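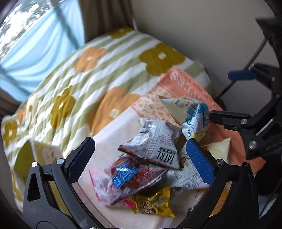
3.2 Package shape and snack choice in shared settings

Single-serve snacks are often bought for one person and eaten by several. Most earlier work on portion packs has looked at the buyer in the store aisle, where packs face forward and the front panel does most of the work. At home or in an office the same packs usually end up in a heap, and the person choosing sees corners, seams and back panels. A flat pillow bag in a heap can land with its brand name hidden. A pyramid-shaped packet such as the silver-white one in Figure 3, with its bold lettering running along one face, has several faces and may be easier to tell apart from its neighbors. We wanted to know if this difference in shape had any effect on which snack people took first.

Figure 3. Wrapped snacks heaped on a pale pink cloth, with a pyramid-shaped packet at the center.

The study took place over six weeks, starting in February, in shared break rooms at three workplaces in the Pollbridge area. Two were offices and the third was a print shop with a morning and an evening shift. Each room was given a serving surface of the same size, and snacks were put out at 10 a.m. and again at 3 p.m. Staff were told that a study on snacking was under way and that their choices would be logged by product and time only. They were not told that package shape was of interest. Anyone who did not want to be included could use a separate basket near the door, and items taken from that basket were not logged.

We used 18 products in all. Half came in flat or pillow packs and half in packs with a raised shape, mostly pyramids and short tubes. Products were matched as closely as possible on weight, price and type (salted, sweet or plain). Matching was harder for sweet items, where few raised packs were on sale locally, and two of the sweet pairs differ in weight by more than we would have liked. These pairs were kept in the main analysis and dropped in a second run, which is reported in Section 4.3.

Choices were logged by Jeferson Godoy and one assistant using a paper form adapted from the Brandão checklist. The original checklist has a single line for hesitation. We split it into two, one for looking without touching and one for picking up an item and putting it back. Both coders logged the first week together so that their forms could be compared. They disagreed most often on looking without touching, and that line is not used in the results below.

In total, 1048 choices were logged. Raised packs were taken first more often than flat packs in both offices, and the gap was widest in the afternoon. In the print shop there was no clear difference. Workers there had shorter breaks and many went straight to the same product each day, whatever its shape. Jericho Barredo, who carried out the follow-up interviews, noted that several of them described their choice as fixed before they entered the room.

Items were picked up and put back 211 times. Most of these cases involved flat packs lying face down, which were turned over, read and returned. This fits with the idea that a hidden label slows the choice, but it does not show that the label was the cause. A flat pack is also easier to lift without disturbing the rest of the heap, and people may handle it more for that reason alone.

Two limits should be kept in mind. First, the heaps were built by the research team, and although packs were tipped out of a box and left as they fell, the box was filled by hand and we did not record the order. Second, raised packs take up more room for the same weight of food. Some people may have taken them because they looked like more to eat. The Rarnatora rating task in Section 5 was added to deal with this second point, and asked a new group to judge the amount of food in each pack by sight.

We also had comments from staff about noise. Stiff wrappers were disliked in the smaller of the two offices, where the break room opens onto desks, and a few people said they avoided them in the morning. Wrapper noise was not measured and was not part of the matching.

Shares 6 | Comments 0

Contact the Brekarari editorial office | Copyright the authors | Back to top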